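I've fallen hard for linen tea towels! Wafula gave me one from a market stall in Putau and I've since bought three more, which is a bit much for a kitchen the size of mine. They soak up everything, they look better every time they're washed, and the colours fade so nicely – my favourite used to be navy.

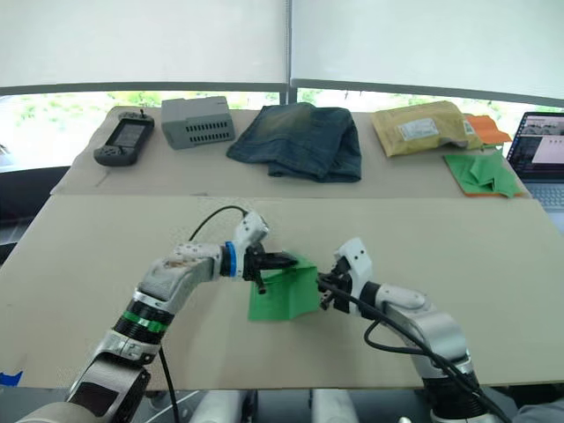
Next on my list is dyeing a plain one myself. Akinyi swears by onion skins, so I've been saving them in a jar since May and the whole pantry smells like soup. If you've tried it, please tell me how long you left yours in the pot, I'd love to hear!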